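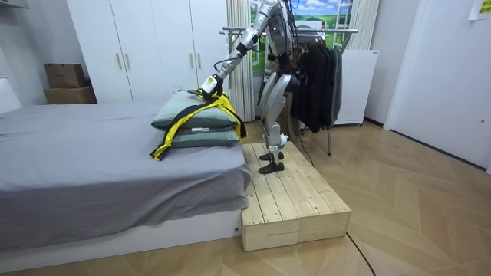 Rapport de projet - Le rangement du linge dans une petite chambre
Groupe : Amparo Huanca, Samuele Fiore, Ingrid Mahmoud
Encadrante : Assunta Caputo

1. Point de départ

Le sujet qui nous a été donné supposait qu'une petite chambre est en désordre par manque de rangements. Nous n'en étions pas convaincus au moment de le choisir et nous le sommes encore moins aujourd'hui. La documentation de départ, un guide de la maison Dutulach prêté par Mme Caputo, propose à chaque page d'ajouter quelque chose : une tringle, un bac, un second bac pour le premier. Le guide ne se demande jamais où l'on pose un vêtement entre le moment où on le prend et celui où on le range.

Notre réponse tient en un mot : le lit. Dans une pièce de cette taille, c'est la seule grande surface à hauteur de main. Un vêtement jaune à bandes noires posé en travers de deux oreillers gris-vert, un cintre en fil métallique à côté, et le lit sert déjà de table.

2. Méthode

Nous avons noté pendant le mois de juillet les dépôts de vêtements hors de l'armoire, dans les chambres de plusieurs étudiants de la résidence. Le relevé compte 176 dépôts. Chaque fiche indique l'endroit, le type de vêtement et la présence ou non d'un cintre.

La méthode a un défaut évident. Les occupants remplissaient eux-mêmes les fiches, et quelqu'un qui doit écrire « pull, sur le lit » finit par ranger son pull. Annunziata Farina, qui a relu notre protocole, l'avait signalé dès le début. Nous n'avons pas trouvé mieux.

3. Résultats

Sur les 176 dépôts, 100 ont été faits sur le lit, dont 12 directement sur les oreillers. Le reste se partage entre la chaise, le sol et la poignée de porte.

Le cintre était présent dans 90 cas. C'est le chiffre qui nous a le plus surpris, et il va contre l'idée que les gens ne rangent pas faute de matériel. Le cintre était là, il manquait le geste. Samuele pense que les vêtements à bretelles ou à bandes faussent le résultat : ils glissent du fil métallique, on les repose une fois, deux fois, puis on abandonne. C'est plausible, mais nos fiches ne permettent pas de le vérifier.

4. Essai de deux solutions

Nous avons testé deux méthodes vendues comme efficaces. La première, Plirkum, consiste à plier tout vêtement en rectangle avant de décider de sa place. Pour un T-shirt, soit. Pour une pièce avec des bandes qui pendent de chaque côté, le rectangle existe surtout dans la brochure.

La seconde, le valet mural Pudar, demande de percer un mur. Deux occupants sur trois n'en avaient pas le droit. Le troisième y a accroché son sac.

5. Discussion

Ingrid défend une règle simple : le cintre se prend avant le vêtement, et rien ne se pose sur les oreillers. Amparo doute qu'une règle de ce genre tienne plus d'une semaine. Le groupe n'a pas tranché et nous préférons l'écrire tel quel.

Il faudrait reprendre le relevé en hiver, avec des manteaux, et remplacer les fiches par un passage à heure fixe, par exemple à 18 h. Il faudrait aussi séparer le linge propre du linge déjà porté - notre fiche mélangeait les deux, ce qui affaiblit toute la partie 3.

Annexe A : modèle de fiche
Annexe B : plan de la chambre type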